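4.2 House rules for hand-held demonstrations

Before we say anything about results, we would like to spend a little time on the rules our operators work by, because we have come to believe that a good deal of what looks like noise in shared manipulation data is really a matter of habits. The first version of these rules was drafted by Seidu Dramani for the Punberg collection and ran to 39 items, which was far too many for anyone to keep in their head. After 200 sessions we had trimmed it down to five, and those are the ones printed on the card at each station (Figure 2).
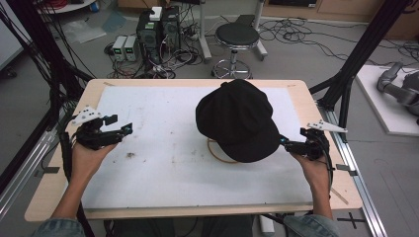
Figure 2. Two-handed work with hand-held grippers on a black cap, with a thin brown ring partly hidden beside it.

The rule that took us longest to agree on concerns cables. Operators are asked to let them hang down past the table edge and to keep them off the work surface, and to stop and start over if one crosses an object during a take. Fiifi Korletey argued, quite rightly we think, that the marker plates deserve the same care — a sleeve or a wrist that covers one for even a moment can spoil the tracking for the whole reach. We also ask that soft items be set down a little differently each time, and that any take the operator feels unsure about be flagged and kept. The Jedach team, who were kind enough to try the card in March, asked us to add a line on resting the hands between takes, and we were glad to do so.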